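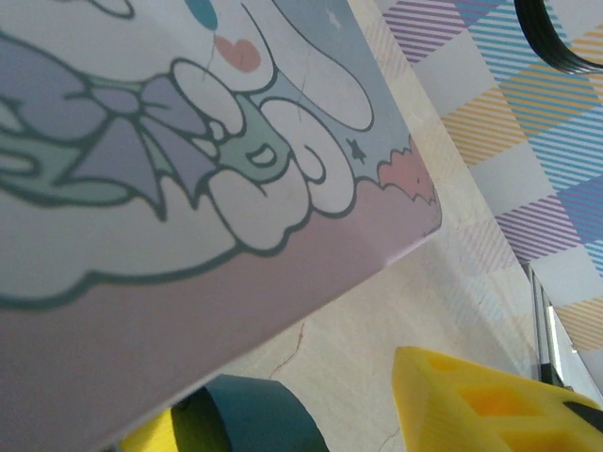
Photo: Xóchitl Tapia / Posonska

Home | About us | Programs | Jobs | Contact

Casual and part-time gift packers and book sorters, Sandoval warehouse

Posonska sells children's books and small gifts by mail. We are hiring for the busy season at our Sandoval warehouse. Positions start in August and run to 1st January, and a few people will be kept on after that.

The work

You will pick orders from the shelves, check them against the slip, wrap them if the customer has asked for wrapping, and pack them for the courier. In the busy weeks the site sends out 3000 parcels a week. On quieter shifts you will sort returned books into three grades: resell, discount and donate. The donated ones go to Gusa, a reading program for preschools and family centres in the area.

You will be on your feet for most of the shift. Cartons are kept under 16 kilos and there are trolleys on both floors. The upper floor has no lift for staff, only stairs.

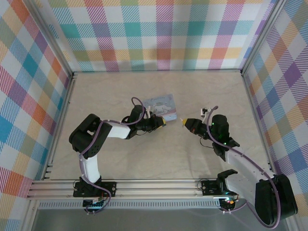 Grading is slower work than packing and suits people who like to check things twice. Look at the spine, the corners and the inside pages, and put anything with writing in it in the donate bin unless it is only a name. We will train you on this over your first two shifts, which are paid at the full rate.

Hours

Day shift is 7:30 to 3:30 with a half-hour unpaid lunch. Evening shift is 4:00 to 9:00. Please tell us which you prefer. We can't promise swaps once the roster is out.

What we ask for

- Able to read and write English well enough to follow an order slip
- Neat handwriting for gift cards
- Steel-capped shoes (we pay back up to $100 with a receipt)
- The right to work for the whole season

Warehouse experience is useful but you don't need it. If you have used the Stodine stock system before, say so in your letter.

How to apply

Send a resumé and a short letter to Wanda Tomaszewski, Staffing, and quote job number 3830. Interviews are held at the warehouse and take half an hour. Street parking is limited, so allow extra time if you are driving.

Contact us | © Posonska | Privacy | Back to top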